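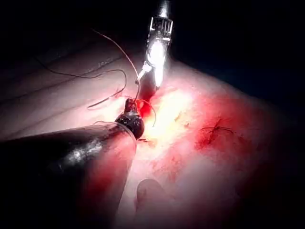 Two surgical instruments at the tissue surface.

4. Adding Proverbs to the Prosen Word List

This section covers typing in a saying, its sound spelling and its translation. Set up your speaker list (Section 3) before you start. The sample file, Horik, holds 948 entries and can be edited freely.

1. Open the list and choose New Saying.

2. Type the saying in the first box the way the speaker said it. Do not correct the grammar.

3. Type the sound spelling in the second box. Use the letters in the key at the back of this guide.

Note: The sound spelling box holds 100 characters. Longer sayings must be split at a pause.

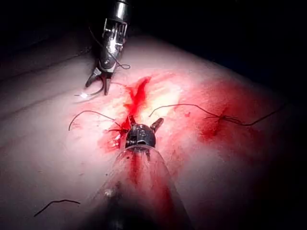
Oğuzhan Bayram asked whether two spellings of one saying should be joined into a single entry. Keep them apart if they come from different villages, and link them with the Same As button.

4. Type the word-for-word translation, then the plain meaning. Leave the plain meaning blank if the speaker did not give one.

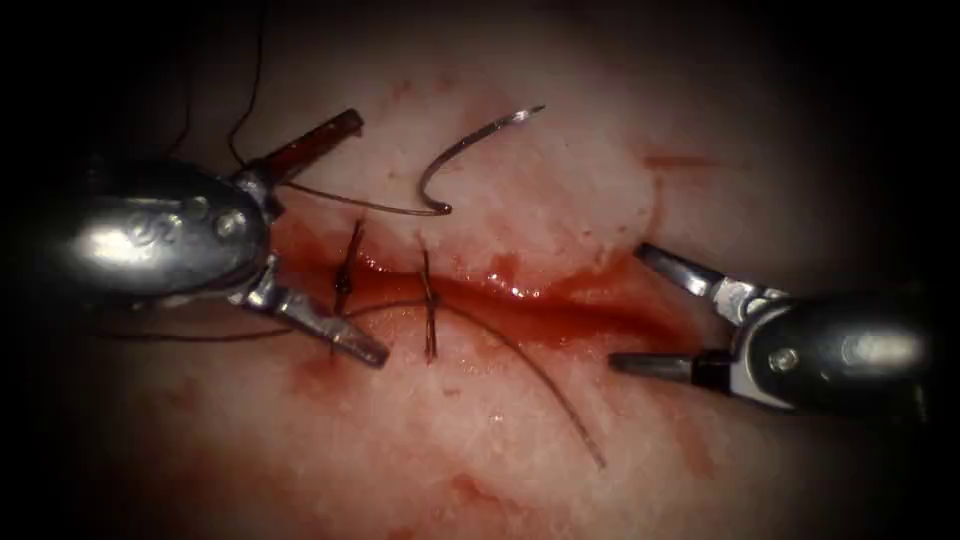 5. Pick a speaker from the list. If the speaker does not want to be named, pick Withheld.

6. Press Save. The entry number shows at the top left.

Caution: Changing the spelling key after you have saved entries does not update the old ones. Export a copy of the list first.

Entries marked Draft stay out of the printed book. To print one, clear the Draft box and save again. The Fliditmont list was printed with 2 columns, which suits short sayings. 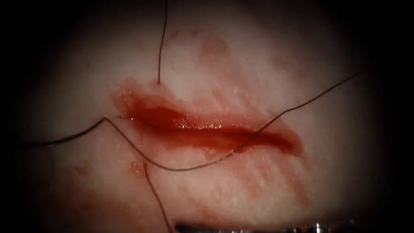 Long sayings print better in one column. Set this under Page before you sort, as the sort order is lost when the column setting changes. Sorting by first word ignores "the" and "a".

For importing older lists, go to Section 5.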